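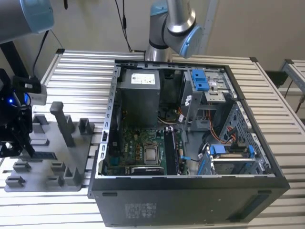
Sunday, late

Went in after lunch and stayed until it was dark out. The plan was to get the new version of the approach planner running against the open computer case, and to find out why the wrist pose drifts between the first look and the second. I got the first part done and half of the second.

Started by re-running Friday's logs through the Rillex replay tool. I had changed the way it reads timestamps and wanted to be sure I hadn't broken anything. I had. It was dropping the last joint state in every file, so each replay ended one step short. Easy fix once I saw it, but it means the plots I made on Friday are all slightly wrong at the tail end. I made them again and threw out the old ones.

Then the planner. The case lies on its side with the panel off, so everything worth reaching is reached from above. That should make it simple, and mostly it does. The trouble is the walls. The power supply box and the drive cages stand up above the board, and the collision model had been treating the whole chassis as one solid block with a hole cut in it. Any path that dipped below the rim near a cage was thrown out. I split the block into separate pieces: floor, four sides, power supply, optical bay, hard drive cage. Planning got slower, as expected, but it now finds a way down to the memory slot that it used to call impossible.

I set the planner's limit at 800 samples per query. With the old solid block that was plenty. With the pieces it fails now and then on the targets close to the optical bay. I raised it to 1013 for no good reason (I typed the number of the log file into the wrong field) and it worked every time I tried it, so I left it there with a comment. I should choose a proper number when I'm less tired.

The cables are still the real problem. The orange and red ones loop down out of the optical bay, and there are black wires mixed in with them. The planner knows nothing about them. The depth data is poor on thin things, and the black wires mostly don't show up in it at all. For now I have drawn a keep-out box over that whole corner. It is crude and it blocks some paths that would be fine, but I would rather lose a path than hook a wire. What I want is to segment the cables in color first, then grow the mask by a few millimeters and hand it to the planner as a soft cost. The orange and red would be easy. The black against dark metal would not.

Perception otherwise was decent. The blue plastic parts are a gift. The drive latches and the release tabs on the hard drive cage come out clean in the color mask, and since I know where they sit relative to each other I can fit the case pose from them alone. I compared that fit with the one from the case outline. They agree well along the long side of the tower and badly across it. I think the outline fit is the worse one, because the black outer panel gives almost no edge where it meets shadow. I switched the default to the blue parts and kept the outline as a fallback.

On the drift: it isn't the camera. That one is fixed and the pose it reports for the fixture tray stays put all day. I looked for a bad transform and didn't find one. What I did find is that the controller reports the arm as settled while the filter on the joint readings is still catching up. So the first look uses a pose that lags a little, and the second look, which comes after a longer pause, uses a good one. I put in a wait of 2 filter windows before each look and the gap between them got smaller. It didn't go away. Something else is in there, maybe the hand-eye calibration, which was last done before the tray was moved to the left of the tower.

Did five full dry runs in the evening at low speed, no contact, stopping above the socket latch each time. The first 3 I only watched the pose readout. On the fourth the planner chose an odd elbow-out path that was legal but ugly, swinging wide before coming back in. I added a small penalty for joint travel and the last one came in straight. One run proves nothing, so that goes on the list too.

Wrote to Toft about the state message format. They want the gripper status in the same message as the arm state and I want it separate, and we have gone back and forth on it long enough. I said I'd go along with theirs if the timestamp stays per device. The Sturkutton branch needs merging before that, and it has conflicts in the config loader that I have been putting off.

For next time:

- redo the hand-eye calibration before touching anything else
- pick a real sample limit
- test the joint travel penalty on the hard drive cage targets
- color mask for the cables, orange and red first
- merge Sturkutton
- back up the logs, the disk is nearly full again

Walked home by the water. Cold. Ate toast standing up and wrote this.

Search this diary Go

Flidholm notebook - Contact - Copyright, all entries - Back to top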